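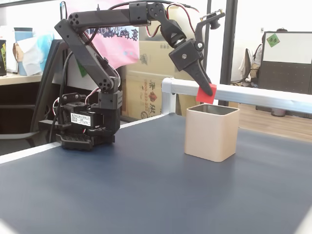 A small red cube above a square container.

The Drawer With Everything In It

By Dzifa Tsikata

Print this article | E-mail to a friend

When I moved to Drutton in August, I had nine boxes of books, four of kitchen things, and one box on which I had written only the word "small." It was the heaviest to open. I left it in the hallway of apartment 29 for two months and walked around it.

In my first language we have a word for the objects in such a box. It means something like "crumbs of the house." In English I have found only "odds and ends," and I like it less, for it sounds as if the things are already finished. A key is not finished when you have forgotten the door.

My neighbour Mrs. Ackah has lived in the building for 40 years, and she keeps her crumbs in the second kitchen drawer. I asked if I could look. She had string, birthday candles, a bicycle bell, foreign coins, and the instructions for a radio. She knew where each piece came from, and she was a little offended when I asked if she would ever throw some of it away.

"Then what would I look for things in?" she said.

I thought of this when I visited Rirkutby, a village of 1,008 people, where the general store still sells drawer dividers cut to measure. The owner told me that customers come with the size written on their hand. Half of them come back because they measured the outside of the drawer. He sells also a cabinet called the Skaltorus, with many shallow trays, for 130 dollars. I wanted it very much. I did not buy it, and on the bus home I regretted this the whole way.
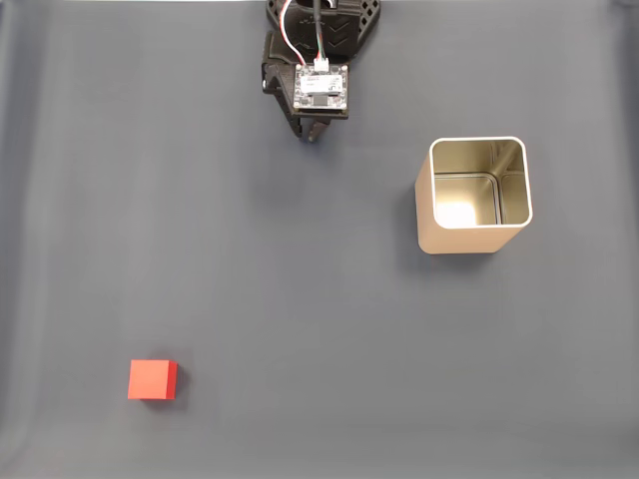 One place for each thing

The advice in books is always the same: give everything a home. I tried it with labels. The trouble came with the objects which have two uses, or none. Is a magnet a tool or a toy? Where does a marble live, in a house without children? After one evening I had a tray labelled "Various," and it was the fullest one.

Now I do it more slowly. On a quiet evening I take a handful from the box and put it on the table. Some pieces go in the garbage, some go to Mrs. Ackah, who says she does not need them and takes them. The rest returns to the box. It has moved from the hallway to under my bed.

Comments

prairie_lou: We call it the "junk drawer" and ours won't close any more. Lovely piece.

G.M.: I have the Skaltorus. The bottom tray sticks. Rub a bit of candle wax on the runners.

Tannis: What is the word in your language? You didn't tell us!

Related

A Kitchen Without Cupboards
Letters My Aunt Never Sent
The Last Button Shop in Drutton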